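Importing a bill of materials into Plaser from a spreadsheet

Quick version of the import, for people moving parts lists over from Excel or from an old Oritz export. Assumes Plaser is installed and you can log in with an editor role. Viewer role won't show the Import menu at all.

Back up first. File > Backup > Full. Wait for the green check, then go on.

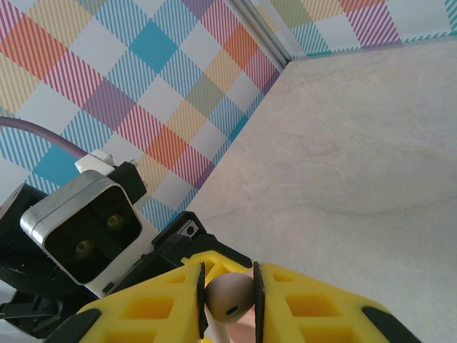
Page last changed: 1st January

What you need

Your spreadsheet, saved as CSV, UTF-8. Not xlsx. Plaser opens xlsx but drops leading zeros from part numbers, and then 00412 and 412 are the same part and you get to fix it by hand.
One row per line item. No merged cells, no blank rows in the middle, no totals row at the bottom.
A header row. Names don't matter, you map them later.

Columns

Required: parent number, child number, quantity, unit. Optional: revision, find number, reference designators, notes. Anything else can go in a custom field but make the field first (Admin > Fields), the importer wont make it for you.

Reference designators go in one cell, commas between, no spaces. C1,C2,C3. Ranges like C1-C3 get read as a single designator.

Units have to match the units list exactly. "ea" and "EA" are two different units. Yes, really. Do a find and replace before saving.

Import parts before structure

Two passes. First the part records, then the parent/child lines. If a child doesn't exist yet the line is skipped, and the skip only shows in the log, not on screen.

Pass 1:
Import > Part records
Pick the CSV
Map number, description, type, unit
Set "On duplicate" to Skip
Run as test

Test run writes nothing. Read the count at the bottom. Our last one was 3877 rows in the file and 3877 in the test, fine, go ahead. If yours is short, open the log and sort by Status.

Untick "Test only" and run it again.
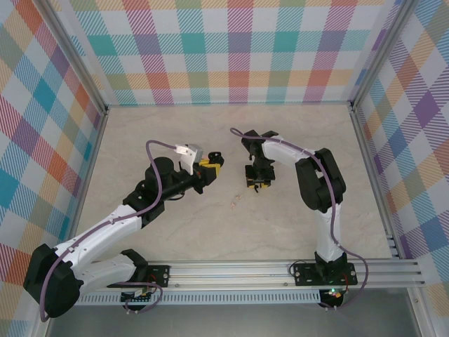
Pass 2 is the same menu, one item down: Import > Structure. Map parent, child, quantity, unit. Leave "On duplicate" on Skip again unless you're replacing an existing structure, then use Overwrite. Overwrite takes out the old lines under that parent, all of them, including ones that aren't in your file.

Big files

Over 1000 rows, split the structure file by top-level assembly. Plaser will take the whole thing but it locks the tables while it runs and everyone else gets the read-only banner. Part records don't lock, so no need to split those.

Coming from Oritz

Export with the "flat" option, not "indented". Indented puts the level in column A and Plaser has no idea what to do with it. If indented is all you have, the Gillau converter will flatten it. Run it on a copy.

Oritz revisions come across as text. If you use letters, fine. If you use numbers you'll see 1, 10, 11, 2 in that order. Pad them in the spreadsheet.

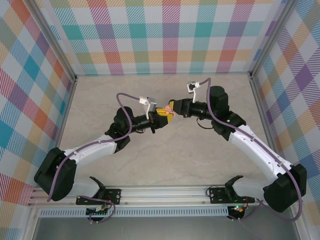

Last edited 1st January - fixed the menu names, added errors below

Errors you'll probably hit

Error 1140, "circular reference". A part is its own parent somewhere down the tree. The log gives the row where Plaser gave up, which is usually not the row that's wrong. Filter the sheet on that parent number and work upward.

"Unit not found". See above re ea/EA.

"Record is released". You're trying to change the structure on a released revision. Make a new revision first, import into that, send it through approval like normal.

"Field truncated". Description longer than the field allows. It imports anyway, just chopped. Check these, the chopped bit is often the bit that mattered (voltage, finish, lenght).

Checking it

Open a top-level assembly you know well. Expand all. Compare quantites on a few lines against the sheet. Then run Reports > Orphans, which lists parts with no parent. Finished products belong on that list. Screws don't.

If your site uses the Uddin purchasing link, turn the sync back on last, after the orphans report is clean. Otherwise it pushes half a structure to purchasing and they have to clear it from their side.

To undo: File > Backup > Restore, pick the one from the top of this page. Anything entered since the backup goes too.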